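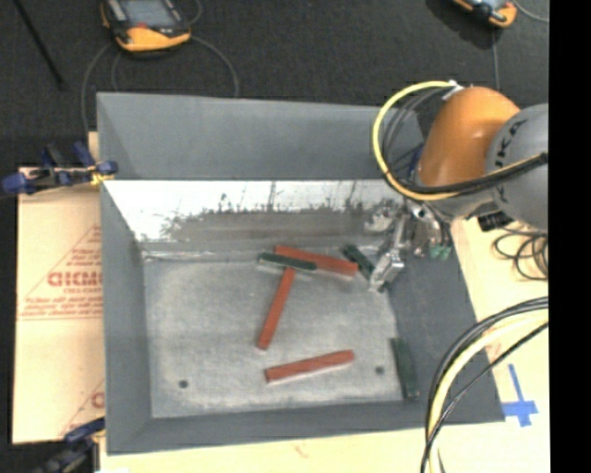

Reading time: 2 min
Print | E-mail
Filed under: Youth and Community Participation

3.2 Recruitment and attendance

Students were recruited through three high schools in the Purkel district, starting in September. Invitations went to 341 students, and 23 came to at least one planning meeting of the Shehu neighborhood climate group. Odukoya and Nnaji kept the sign-in sheets and entered them after each meeting.

Figure 2. Teen attendance at monthly meetings, by how the student first heard of the group.

Students invited in person by a classmate came back more often than those who got a flyer or an e-mail (Figure 2). Meeting time also mattered. When the group moved from weekday evenings to Saturday mornings, four students dropped out – all of them had weekend jobs – and six new ones joined.

The adult mailing list had 449 names at the start of the study. We did not ask adult members to recruit teens, although two did so on their own. Their contacts are counted under "personal invitation." Bus passes were offered from the second meeting on, and we cannot separate their effect from that of the new meeting time.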